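10 October 2019 – open day, Inskip building

Doors at ten, first visitors at five to, naturally. Notes while I still remember them, mostly for Nadège, who missed the first half fetching the proper extension lead.

We ran the folding demo as planned: hand-held grippers, one in each hand, a bed, and a pile of things off it. I did the talking and tried not to say "intuitive". People liked the T-shirts. They liked the big black quilted one less, and so did I. Anything padded and slightly shiny is a poor choice in front of an audience, and I had put it on the list myself in May, in ink. 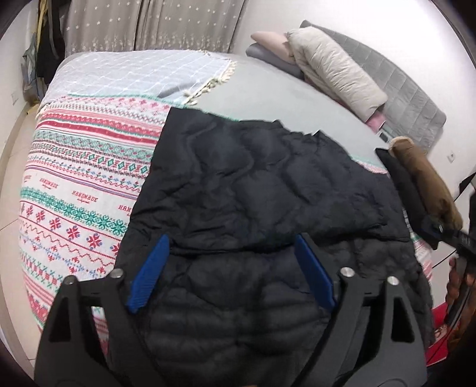 The trouble with quilting is where to pinch. Take a puffy bit and you get the outer layer only; take a seam and you get everything, including whatever is underneath. My rule for visitors who want a go: jaws wide open, come in low, close on a fold. Of 5 visitors who tried, 2 followed the rule. The man from Kornitz closed on the bedspread and defended his decision at length.

Questions, in order of frequency:

- When will it do mine? (No idea. Said so.)
- Does it iron?
- Is it the same as the one at Gileo? No, and Nadège Besnard can explain why, preferably outside.

The Clelitz people stayed longest and asked the only question I've written down properly: do we keep the failed grasps? We do, but the labels for them are a mess. 225 clips in the folder marked "misc", which I promised to sort out, aloud, with witnesses.

To do before the next one:

- tape the handle cable to the forearm, it catches on sleeves
- move the quilted garment to 4th on the list, after the towels
- more biscuits – Kornitz again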